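Wenn der Roboter neben dir arbeitet

Viele Kinder denken bei Robotern an glänzende Blechmenschen, die den Tee bringen und später die Weltherrschaft übernehmen. Bei der Firma Foller kommt beides eher selten vor. Foller verschickt Bastelsachen an Schulen: Kleber, Pinsel, Klebeband, im Mai auch sehr viel Krepppapier. Und seit einiger Zeit helfen beim Sortieren kleine Roboterarme mit.

Was macht so ein Arm den ganzen Tag? Er greift etwas, hebt es hoch und lässt es dort fallen, wo es hingehört. Das klingt leicht. Du kannst das, seit du ein Baby warst (mit dem Fallenlassen warst du sogar besonders früh dran). Für einen Roboter ist es schwer. In seinen Gelenken sitzen Motoren, und jeder muss genau wissen, wie weit er sich drehen soll. Liegt die Rolle Klebeband ein bisschen schief, greift er womöglich daneben und macht trotzdem ein sehr zufriedenes Geräusch.

Früher hat Eliécer Villanueva die Rollen von Hand einsortiert, oft 2000 Stück in einer Schicht. Abends tat ihm die Schulter weh. Heute zeigt er den Armen, was sie tun sollen, und räumt auf, wenn etwas danebengeht. Am ersten Tag klappten von 112 Versuchen nur 81. Den Rest durfte er vom Boden aufsammeln, was der Schulter auch nicht gefiel.

Nimmt der Roboter den Menschen die Arbeit weg? Einen Teil davon schon. Sortiert wird bei Foller heute mit weniger Leuten als früher. Acht von ihnen haben eine neue Aufgabe gelernt, zum Beispiel das Reparieren der Greifer. Manche mögen das lieber. Eine Kollegin wollte gern beim Sortieren bleiben, weil sie dabei so schön Radio hören konnte. Darüber wurde lange geredet, und ganz einig ist man sich bis heute nicht - auch Erwachsene brauchen für so etwas mehrere Anläufe und viel Kaffee.

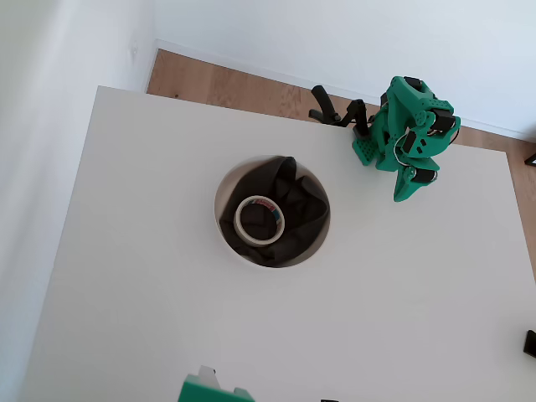
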